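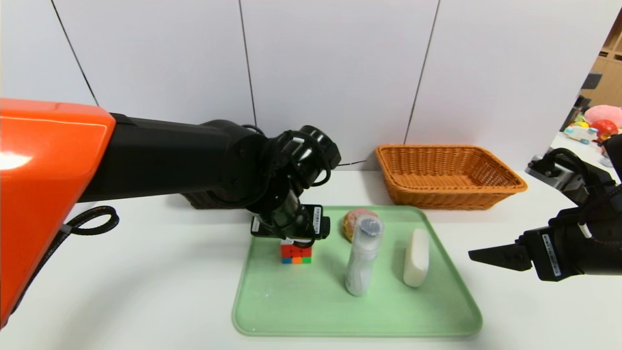 According to Hsiu-ying Tsai, a tray only keeps a table tidy for as long as somebody is willing to empty it. She shares the kitchen and worktable we studied, and she made the remark on the first evening, before we had moved anything. We wrote it at the top of our notes and came back to it several times, so it goes at the top of this report too.

Small Things on a Shared Table
Project report, Household Studies, second term

Background

Our group wanted to find out whether loose items on a shared table are easier to keep in order with a tray, with baskets, or with both. The table belongs to a student house called Mallodel. It is white and stands against a wall, and it gets used for snacks, homework, sorting the mail and sometimes for cutting fabric. People put things down there on the way through and then forget them.

The house had tried a rule before (clear your own things by bedtime). It was written on a card on the refrigerator. The card was still there when we started, and the table was covered anyway.

What we used

One light green plastic tray with rounded corners and a low rim. Two woven wicker baskets, one tan-orange and one dark brown, kept farther back so the front of the table stayed open for the tray. We did not buy anything new. Pao-chu Peng wanted to try a divided organizer from the Dollari catalog, but we decided it would change too many things at once.

For the practice rounds we picked objects that have no obvious connection to each other. A Rubik's cube, a tall see-through bottle of white powder with a dark gray lid, a round bun-like pastry and a cream-colored block went on the tray together. We wanted the kind of mix where a person has to stop and think about where each thing goes.

Method

The trial ran for 22 days in September. During the first part the house used only the tray. After that we added the baskets and asked people to move things from the tray into a basket whenever they passed by. We checked the table at 4 in the afternoon and again late in the evening. At each check we wrote down whether there was free space to work, and whether anything had been left outside the tray and baskets.

There were 30 checks in the plan. We missed 6 of them, mostly during the week of the chemistry exam, and we did not try to fill them in afterward.

What we found

The tray by itself helped right away. People seemed to understand without being told that small things went inside the rim. The trouble was that it filled up, and once it was full, people started a second pile next to it. Tall items were also a problem -- they get bumped when someone reaches across, and a round or soft item behind them is easy to miss. Food was the worst for this. We ended up asking that food stay on the tray for one meal only.

The baskets were slower to catch on. In the first few days they were treated as decoration. Pao-chu suggested giving each one a purpose, so the tan-orange basket became the place for games and puzzles and the dark brown one for soap, sponges and other cleaning things. After that the late checks improved. Items without a category stayed on the tray, and dry goods in bottles were the usual ones. They really belong in a cupboard.

The tray also needed wiping more often than we expected. Light green plastic shows specks and smudges, and a few people said they were less willing to put things on it when it looked dirty.

Problems with the trial

The house knew we were checking. Hsiu-ying said she cleared the table once just before we arrived, and others may have done the same. We also tested only one table. A second house on Shek Street had offered theirs, but the kitchen was being painted.

If we did it again

We would start with labeled baskets from the first day and leave the afternoon check out, because the table was nearly always in use then. We would also keep food off the tray completely. Hsiu-ying has kept the tray and both baskets where they were, and she has asked for a lid for the dark brown one.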